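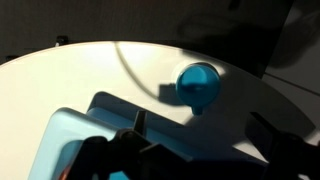 Robotics Club: Arm Team Report

The arm team has moved from the bench fixture to the round white table. The change was made at the start of March, after Latifa Ramadan pointed out that the old fixture let the arm succeed without using the wrist camera. Parts sat in milled pockets and never moved. On the table they can be placed anywhere within reach, and the software has to find them.

The current task is a reach and grasp on a ball knob. Knobs are harder than blocks for a two-finger gripper. Contact is at a point on each side, and if the fingers close above or below the widest part of the ball, it squirts out. Szabolcs Szekeres has rewritten the approach so that the gripper stops short, takes a second position estimate, and only then closes. Closing speed is reduced for the last 18 mm of travel.

Results to date: 70 attempts logged, 3 different starting poses. Most of the failures were in the position estimate. The grip itself gave little trouble once the finger pads were replaced.

Two problems remain open.

Lighting. A glossy ball has a highlight on the side facing the lamp, and the detector tends to pull the center estimate toward it. Shadows on a white surface cause a related fault: a hard shadow edge is sometimes read as the edge of a part. Erzsébet Bakos is testing a fixed exposure setting and will compare it with a color mask. Please do not move the lamp between runs. If it has to be moved, write it in the log.

Calibration. The camera bracket shifts slightly when the wrist is taken off and put back. Dimas Mangundap has drawn a new bracket with locating pins, and it is in the print queue behind the Fülöp wheel hubs. Until it is fitted, run the calibration script after every reassembly. It takes 2 minutes.

The control code has been merged into the Wukon branch. Anyone still working from the Jondness branch should switch before the next session, as the joint limits differ and the older file allows the elbow to go past its stop.

The Trestelitz entry form is due 12/03/2022. Roland Pearce needs the parts list and the wiring diagram before he can submit it. Team members who have borrowed hex keys from the arm toolbox should return them to the top drawer.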